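Progress note, Barasa learning corner, second period
To: Yupin Sangkhawat
From: Imani Rweyemamu
2023-04-21

Yupin, short one, full figures come with the narrative report.

Where we are. Shelving in. Paint done in the front half, back half still waiting on the plaster. Kellberg delivered the second load of supplies, 2 boxes short, Oduor Gachanja has written to them and we have a credit promised but not on paper yet. Spending on furniture is finished. Spending on small materials is 205 under the line, would like to carry that over to laminating if you agree.

Number boards. This is the part you asked about. Wafula Mohamedi has the layout settled now, cork in a wood frame, flat on the table so kids on all sides can get at it. Notes get moved around, not just stuck once.
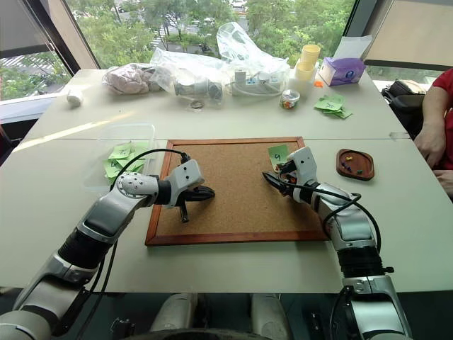
Storage is the thing still not right. We bought for the boards and forgot about everyting that goes with them. Small colored pieces are fine in a round wooden tray next to the board, keep that. Green notes with the numbers handwritten on them, less fine, a clear container of them on the left and then another loose stack over by the tissue box. Want one lidded box per board, numbers sorted. Cups, candy jar and power strip need to come off the work table altogether, Nassoro Laizer is pricing a side shelf. No extra money asked for, it fits in the current line.

Sessions. 16 held so far, 2 cancelled (water off). Attendance sheets are with Nassoro, scanned copies to follow. Younger group does better with the boards than with the worksheets, older group gets bored of single digits fast so we will write a set up to 50.

Problems. Handwriting on the notes varies a lot depending who did them, 1s and 7s get mixed up. Redoing those in thick marker. Plorncombe loan books not arrived, no reply to my last email.

Next. Back half painted, side shelf up, boxes labeled, new number set written. Then the parent afternoon. Wakier visit is still planned for November, pls confirm who is coming so I can sort out transport.

Need from you: yes or no on the carry over, and teh new report template if there is one.

Imani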